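I had pictured Hultex as rolls of fabric and a lot of noise, so it was a surprise when Morenike Yusuf walked us past the loading dock and up to a bright, quiet room with white tables. This is where the cloths get spread out and folded, and I could have stayed there all morning!

We'd driven over from Dostdale in November, 31 of us on one bus (the heater was stuck on high – never again), and by the time we'd signed in I mostly wanted coffee. Then I saw the folding tables and forgot all about it.
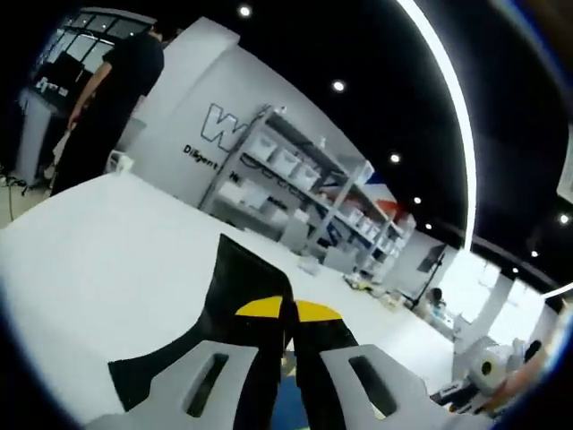 Up at the white tables, Hultex visit 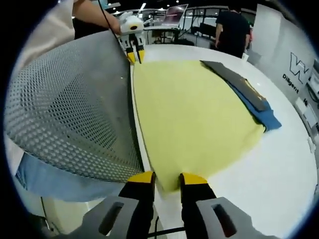 Brondovley Home Textiles Club – Trips and Visits

The yellow cloth was my favorite, a soft pale shade I'd love for my kitchen, and it looked so good next to the blue and the charcoal gray. Lying flat like that it had hardly a wrinkle in it. Mine come out of the closet looking like road maps.

Aminu Aliyu asked how many cloths go out in a week and Morenike told him 1,901 the week before, which got a whistle from the back of our group. She also showed us her way of folding in thirds, long side first, and let us have a go. I needed 2 tries and a bit of help with the corners.

Lunch was at Shehu, just across the road, where the pepper soup is well worth the wait. Bring cash if you go, their card reader was down.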